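Binding with a directional print, which way do you cut?

tikine_threads
I am finishing a lap quilt from the Ilie pattern and the binding fabric has small birds, all looking up. If I cut across the width, the birds lie on their side on two edges. Do I cut on the bias, or do I accept it? I have 25 inches of the fabric left.

Grerkport
Accept it. On a binding of 2 1/2 inches you see so little of the bird that it doesn't matter. Bias eats fabric and it stretches when you are not careful.

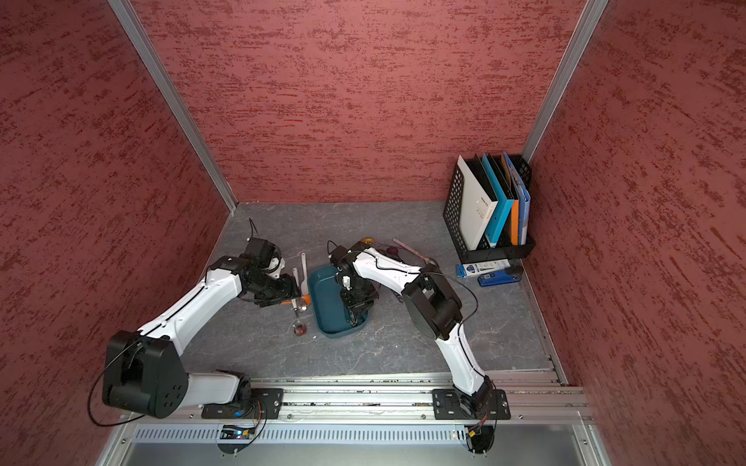

I cut mine across the width always, and join the strips with a diagonal seam. Press the seam open, it makes less bulk at the fold.

sevim_k
I don't agree with Grerkport. On a straight edge bias is not necessary, but it wears better – the fold does not sit on one single thread. My oldest quilt has a bias binding and it was washed more times than I can remember.

Grerkport
My straight ones are also washed a lot. For curves I say bias, yes. For a lap quilt, no.

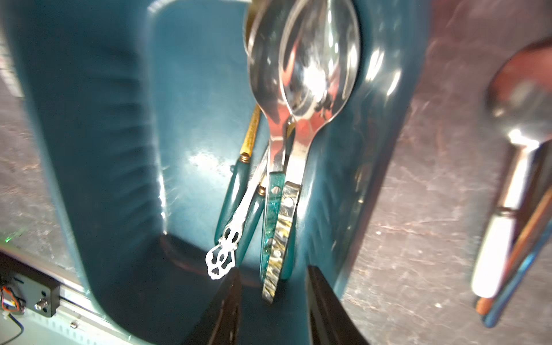
sevim_k
I remember an article on this. She cuts two strips lengthwise for the sides and two across for top and bottom, so all the birds stand up. You need square corners for this, not one continuous binding.

tikine_threads
Thank you both. I will try the two and two way, if my fabric is long enough for the sides. If not, the birds can sleep.

Comments

Itero: Does the lengthwise strip ripple? Mine did.

Sevim Kırmızıgül: Pin it first, and do not pull while sewing.

Itero: I used clips. Maybe I pulled.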